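Search this site Enter keywords

4. The open day as a demonstration setting

4.1 Arrangement of the bimanual station

The open day at the Skondmont laboratory was held in May and drew 770 visitors. Of the stations shown, the two-armed bench known locally as Tallby was chosen for closer study, as its task could be followed by people with no background in engineering. Small metal parts were to be moved between the tabletop and a white tray, with an arm working from each side. 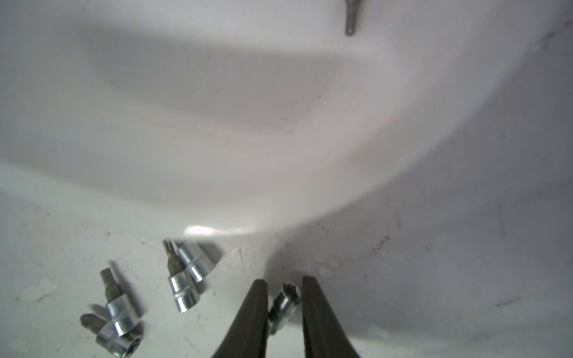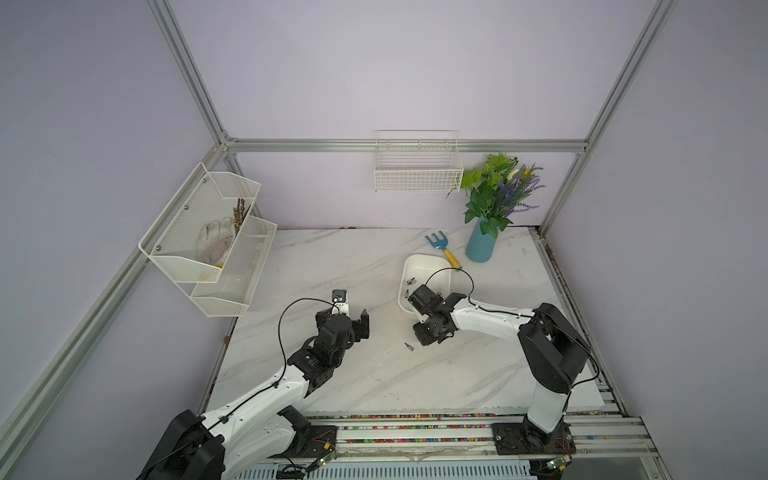
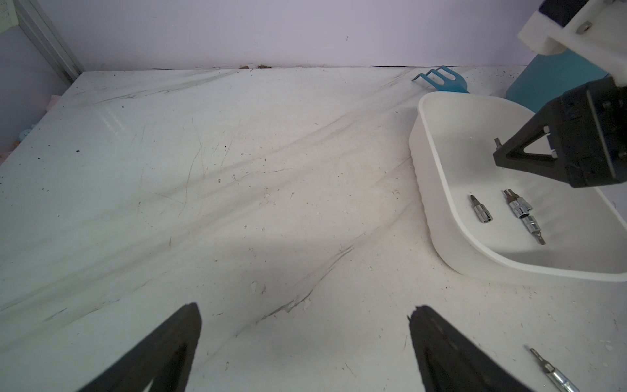
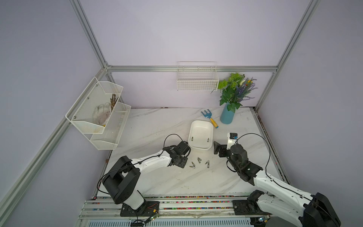 Figure 6. The bimanual station at work with small metal parts and a white tray. First and third: wrist views. Second and fourth: views of the whole bench.

The bench was furnished to look less like a test rig and more like a corner of a home or shed. A vase of artificial plants and a small hand rake stood towards the back of the table, and a wire basket and a two-tier organizer were fixed to the walls (Figure 6, second and fourth). These items played no part in the task. Heledd Harries, who coordinated the program for the day, had asked that they be left in place so that the bench would match the one used in the laboratory's regular trials.

4.2 Conduct of the demonstration

Each demonstration lasted six minutes and was followed by an open question period. Visitors stood behind a low barrier at the front of the station, from which the tray and both grippers could be seen. The wrist views were shown on a separate monitor. Staff were instructed to describe the task once, at the outset, and then to remain silent until the arms had come to rest.

The parts were deliberately difficult to handle. The sockets are short, round and polished, and they come to lie at any angle, singly or against one another (Figure 6, first and third). Where two were touching, an operator would commonly separate them before attempting a grasp. Visitors commented on this step more often than on any other, and several took the pause before it to be a fault.

4.3 Visitor records

Written comment cards were offered at the exit. In all, 2,474 separate remarks were coded using the Hinojosa scheme, with 40 cards set aside as illegible. Remarks dealing with the Tallby bench fell mainly under the headings of speed, precision and supervision. A recurring question was whether the arms were being guided by a person, and the wording of the introduction was found to matter a good deal here. Groups that heard the longer introduction, adapted from the earlier Skomner trial script, asked it less often.

No attempt was made to score the demonstrations for task success. The conditions on the day varied too widely between groups, and the layout of the parts was reset by hand without a fixed template. The records are therefore treated as evidence of how visitors understood the work, and the performance of the arms is left to Section 5.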